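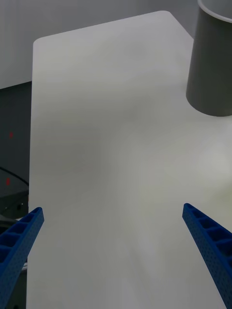

Shared Tables at Wasden - Questions We Get

How do I book a table?
Online form or the desk downstairs. Online is faster. Bookings open at 7 am for the same day and the day after, no further out than that.

How long can I keep it?
Three hours. If no one is waiting you can extend at the desk, one hour at a time. Please dont just stay put and hope.

What does it cost?
Free with membership. Guests pay at the desk, card only, price is on the sign by the door. It goes up in February.

What happens if I'm late?
We hold it for fifteen minutes. Then it goes to the next person on the list. Call 284 from the lobby phone if you're stuck in the parking garage, that usually works.

Can I leave my stuff and go to lunch?
Up to half an hour, with a note saying when you're back. Longer than that and it goes to lost property, room 47.

What do I clean the table with?
Damp cloth, then a dry one. Cloths are in the drawer marked CLEAN (the other drawer is not clean). No bleach, no scouring pads. Marker comes off with rubbing alcohol, ask us first.
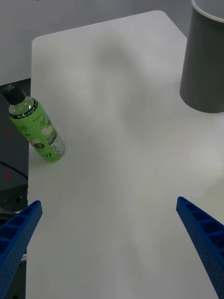
Pejman Ghaffari wrote in that the dry cloth matters more than the wet one, and that streaks mostly come from people skipping it. Fair. We've moved it up the instructions.

Can I use glue, paint, solder?
Glue and paint yes, with a mat under. Mats are free to borrow. Solder no - go to the workshop on the ground floor and ask for Tracey Bellamy.

Are drinks allowed?
Yes, on the shared tables. Not on the cutting tables, not near the sewing machines. Finish it or take it with you, we throw out whatever is left at closing.

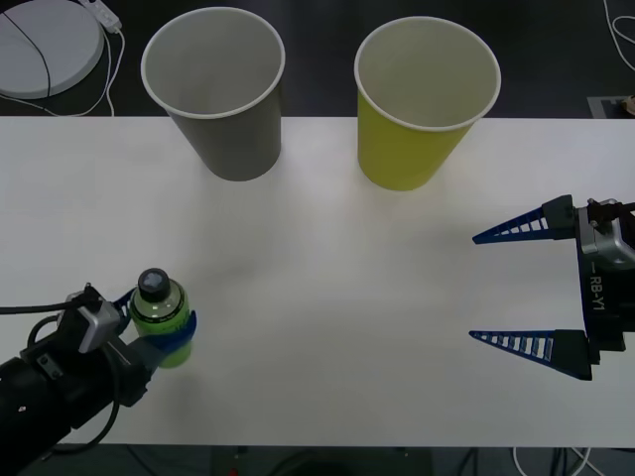 Two cups and a bottle with a green label.

Is there a weight limit?
Keep it to what you can carry in by yourself. Anything heavier needs a bench, book those seperately under Prolerness.

Why does the form say Lastness at the top?
Old name of the booking system. Same form, same login. We're getting it changed.

Can I book for a group?
Up to two tables side by side. More than that, email us a week ahead.

My locker code stopped working.
Codes reset every night. New one is in your confirmation email, check spam. Still nothing? Desk is open until 8 pm.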